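Search notebook

Zindport bench log – October
4 min read

Gripper dropouts on the cloth task, continued from the last entry.

Lost the width signal again at 10:20, same way as before. The jaws were closed and the logged width jumped to fully open for 6 samples, then came back. No error in the console. Loma carried on recording as if nothing was wrong, so the episode would have gone into the good pile if Siham hadn't had the plot up on the other screen.

That makes 4 bad episodes out of the 50 we recorded with the blue cloth. I have pulled them and marked them in the sheet. The earlier batch needs checking too, because we only started plotting width live after the first complaint from training.

First guess was the linkage. Helmut thought there might be play at the bushings, enough to rock the fingers and upset the reading when they close on something thin. Tried closing on nothing, closing on one layer of cloth and closing on a folded corner.

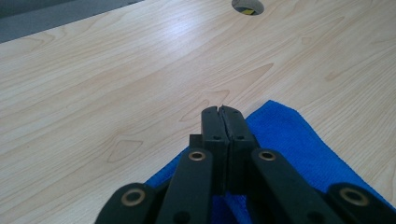 Could not get it to fail on demand with any of those. Wiggled the fingers side to side by hand with the logger running and the trace moved by a hair, nothing like a jump to full open. So I don't think it's mechanical, and I have told Helmut I'm not stripping the linkage down for now. He would still like the bushings measured at the next service. Fine.

Next was the cable. Bożena moved the connector end through its normal range while I watched the trace. Straight, clean. Bent back toward the wrist, clean for a while, then a dropout. Did it again with the same bend and got another. Swapped to the spare cable and ran 20 open-close cycles with the same bend – no dropouts. Put the old cable back and it failed on the second cycle.

So probably a broken conductor near the strain relief. Haven't cut it open yet. It's in the red bag on the Fawzy shelf with a tag on it, please don't put it back into use.

The part that bothers me more is the software. When the encoder line goes quiet the driver fills in the default, and the default is fully open. On playback the arm will believe that and let go. With a cloth it doesn't matter much. We have the Plekix parts coming up after this and those are heavy enough to hurt a foot.

Afternoon, two-handed reaching with the spare cable fitted, slow passes first and then normal speed, working the left corners of the cloth.

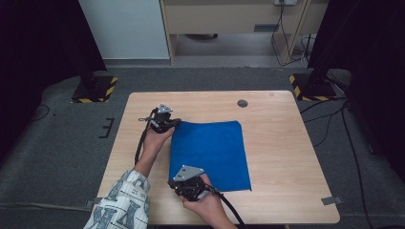
Tarek would go further than a new default. His note on the draft of this entry: "Holding the last value only hides it. If the line goes quiet, stop the episode and make the operator start over. We lose a minute and we don't train on a lie."

Venkatesh is worried about false stops, as a single missed sample is common and harmless. Agreed between us to stop on three missed in a row and log anything shorter. For playback on the arm, any gap at all means hold position and keep the grip closed until someone clears it.

To do
– driver change, me, before any more recording
– recheck the earlier batch for width jumps (Siham has a script)
– order two cables with the longer strain relief
– Bożena to reroute at the wrist so the bend is wider
– ask whether the other site has seen this

Left the setup powered down at 17:40. Old cable still not opened.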